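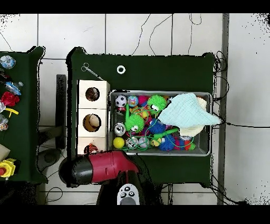
绿桌子上的三层洞洞木箱,旁边是配着用的金属托盘和一盘小玩具

2022年7月26日

这个木箱我四月就买了,拖到现在才写评价,一来是懒,二来是我对玩具收纳这一类东西向来不敢太早下结论。买回来头一个礼拜什么都是好的,过一阵子才看得出来它是真有人用,还是又成了一件占地方的摆设。现在用了3个月,家里两个小朋友(一个上幼儿园,一个刚会满地跑)基本天天都要碰它,我觉得可以坐下来好好讲讲了。文章会有点长,赶时间的朋友可以直接拉到后面看缺点那一段。

先说买的是什么。箱子是Mullach家的三格款,米白色的木头,三个格子上下叠着,每一格正面开一个圆洞,东西从圆洞里塞进去,再从圆洞里掏出来,就这么简单。我买的时候价格是278元,没赶上什么活动,后来也没再去看它降没降价,看了容易生气。托盘是另外配的,Fustcombe的金属长方盘,四边有立起来的边,银色的。两样东西不是一家的,也没有谁规定要放在一起用,是我自己瞎搭,结果搭得还挺顺手,所以这篇就一起写了。

为什么会想到买这个呢?我们家的小球实在是太多了。我也说不清是怎么多起来的,反正逛个超市带一个,去趟公园门口的小摊又带一个,亲戚来串门再塞两个,日积月累,沙发底下、床底下、洗衣机后面,到处都能扫出球来。以前我用的是一个大布筐,所有东西一股脑往里倒,倒的时候很痛快,找的时候就要命了。孩子要那个带刺的蓝球,我得把整筐翻过来,翻完地上又是一片。所以我一直想找个浅一点的、一眼能看到底的东西,托盘就是这么来的。木箱则是因为老大有段时间特别迷恋“藏东西”,袜子藏进鞋里,饼干藏进枕头套里(这个我至今想起来头皮发麻),我就想,干脆给你一个正经可以藏东西的地方好了。

到货和组装。等了4天,包装算结实,四个角都垫了厚纸板。说明书只有一张,图画得很小,我戴上眼镜才看清楚。装的过程用了20分钟,中间还包括哄了一次孩子、接了一个电话,所以手脚利索的朋友应该更快。格子之间对得挺齐,我用手掌来回摸了好几遍圆洞的边,没有摸到毛刺,这一点我是很在意的,小孩子的手腕要在那里进进出出,要是有一点扎手,我当场就退货了。刚拆开有一股木头味,我个人不讨厌,在阳台上放了几天就淡下去了。

再说怎么玩。老实讲,买之前我以为它就是个收纳箱,买回来才发现小朋友根本不把它当收纳箱看。他们的玩法是这样的:一个人背过身去,另一个人挑一样东西塞进某个洞里,然后背过身的那个把手伸进去摸,摸完要说出来是什么。软的、硬的、带刺的、滑溜溜的,摸起来都不一样,猜错了就哈哈大笑,猜对了也哈哈大笑,我在厨房里听着都觉得热闹。老小还不大会说话,他的玩法更直接,塞进去,掏出来,再塞进去,可以这样忙上好半天,神情严肃得像在上班。

洞的大小我觉得拿捏得不错。大部分小球都能轻轻松松进去,那个黑白的小足球要稍微对准一下,偏一点就卡在洞口,老大倒是很喜欢这个“卡一下”的感觉。大人的手也伸得进去,掏东西、擦里面都没问题,我手不算小,转个手腕还有余地。唯一要留心的是太软的东西,比如布,塞进去容易堵在洞口,半截在里面半截在外面,看着有点邋遢,不过也不影响什么。

既然说到往里放什么,我也把我们家这盘东西的使用心得写一写,因为买了箱子的人多半会有同样的疑问。最受欢迎的永远是带刺的软球,蓝的也好,粉的也好,还有那种柠檬绿、长着眼睛的毛刺球,手一摸就知道是它,猜谜环节里等于送分题,适合年纪小的孩子建立信心。彩虹纹的小弹力球漂亮是漂亮,可是太会跑了,从洞里一掏出来手一松,三蹦两蹦就到了冰箱底下,我现在规定这个球只能坐着玩。亮闪闪的那颗透明球老大当宝石供着,谁都不许碰。小黄鸭样子的那个最耐看,因为摸上去跟球完全不同,常常被当成“大结局”压在最后才放。

罐子也好用。一个红的,一个银色的,跟球混在一起,摸起来凉凉的、直直的,小朋友一下子就能分辨出来。这算是我的一个小建议:不要光放球,放几样形状不一样的,玩起来才有意思。我看过别人家清一色放同一种球的,摆着好看,孩子玩两回就走开了。还有一根绿色的小棒子,我本来打算收走,嫌它老是横在盘子中间碍事,结果老大拿它当“探测器”,先捅一捅再伸手,于是就留下来了。

要说后悔放进去的,那一定是绿色的弹力绳。它会缠,什么都缠,绕在刺球上,绕在鸭子上,拿一样带起来一串,每次收拾到最后都是我在那里一根一根地解。有一回我真是准备一剪刀下去了,剪刀都拿到桌上了,想想又舍不得。各位要是还没买这种绳子,听我一句,先别买。要是已经有了,请单独找个小袋子装起来,也别让小小孩自己拿着玩,大人得在旁边看着。

托盘这边我也要夸两句。Fustcombe这个盘子的边高度刚好,球滚到边上就停住了,不会像以前那个塑料盘那样,稍微一歪就满地开花。金属的好处是好擦,湿布一抹就行,果汁印子、手指印子都不留。缺点是响。罐子往里一扔,“哐”的一声,午睡时间是绝对不能碰的。我的办法是在半边搭块布,我家用的是一块浅蓝色的,再加一块叠起来的米白色的,东西往布上放,声音就闷下来很多。布还有一个用处,玩完了往玩具上一盖,小朋友看不见,就算是“关门”了,我家老大很认这个仪式,比我喊十遍“收玩具啦”都管用。

桌子不是这次买的,墨绿色,深色桌面衬浅色木头,我自己觉得很好看,米白的箱子放上去一下子就显出来了。箱子我固定放在左手边,托盘放右手边,孩子站在前面左右来回倒腾,路线很顺。之前也试过放在地上,我们家地面是白瓷砖,箱子放上去会打滑,推一下走一点,后来就一直放桌上了。有同样瓷砖地的朋友,建议底下贴几片防滑垫。

下单之前我还比较过另外两家,也简单说说,给大家做个参考。Han的那款也有圆洞,颜色偏深,洞口外面多一圈布帘子,说是增加神秘感,我在朋友家上手试过,布帘子确实有趣,可是脏得快,拆下来洗又要费一番功夫,我想想自己的性格,还是算了。Skasar的是折叠款,不用的时候可以压扁了塞进柜子里,地方小的家庭可能会更中意它。我没有选,是觉得折叠的地方容易夹手,而且我知道自己一旦把东西收进柜子,就不会再拿出来了。Mullach的这款胜在朴素,三个洞,木头颜色,没有印卡通,也没有音乐,放在客厅里不扎眼。

下面说缺点,有几条我是真心希望厂家能看见的。

头一条是里面暗。圆洞就那么大,光进不去多少,东西要是滚到最里头的角落,只能凭手感去够。玩猜谜的时候这是优点,收拾的时候就很烦人了。我有一次以为丢了一个小绿球,找了两天,最后就在最下面那一格的角落里,安安静静躺着呢。要是背面能做一块可以拉开的板子,我愿意多付点钱。

再有就是最下面那格利用率低。它位置最矮,前面又很容易被别的东西挡住一部分,小朋友更爱用上面两个洞。我们家最后变成了下面那格专放不常玩的东西,现在里头塞着一个橙黑花纹的,进去以后好像就没怎么出来过。

浅色木头也确实不太耐脏。洞口那一圈天天被小手摸,三个月下来已经比别处深了一点点,细看才看得出来。我用微湿的布擦过,能擦掉一部分。沾了水彩笔的地方就没那么好商量了,有一道紫色的印子到现在还在侧面,已经成了我们家这个箱子的记号。

还有说明书。字太小,图也太小,我前面提过了,这里再提一遍,因为装的时候真的看得很费眼。

售后方面我只联系过一次,问能不能单独买防滑脚垫,客服回复挺快,态度也好,就是告诉我没有。后来我自己在五金店配了几片,大小裁一裁,贴上去一样用。

清洁顺便讲一下,评论区里好像不少人关心。我是每个周末擦一次,玩具全部倒进水盆里泡一泡,刺球要用旧牙刷顺着刺刷,不然缝里会藏头发,刷完甩干,摊在毛巾上晾。箱子不能泡,外面擦擦,里面把手伸进去转着圈擦,擦完把洞口朝着窗户敞一会儿。托盘最省心,冲一冲立起来就干了。

适合什么样的家庭呢?我觉得孩子在会走路到上小学之间,家里小玩具又多又杂的,买来都不会太亏。要是指望它装下所有东西,那还是去买大箱子吧,它装不了多少,三个格子就是三个格子。孩子还喜欢把东西往嘴里送的,小球一定要先挑出来,这个跟箱子没有关系,是放什么进去的问题,但我还是想啰嗦一句。

打分的话,满分五颗星,箱子我给4颗,扣的那颗是因为没有后盖。托盘也给四颗,扣在声音上。弹力绳我一颗都不想给,不过它是赠品,说起来也不好太计较。

有朋友问我三格会不会不够,要不要等多格的款式。我的想法是先买三格试试,孩子喜欢再说。我自己最近倒是在打另一个主意,想给每个洞口缝一块小布片,能掀开的那种,也算把Han那款的优点借过来,脏了直接扯下来丢洗衣机。布已经挑好了,等哪天两个小的都睡得早,我就动手,做好了再来这里补照片。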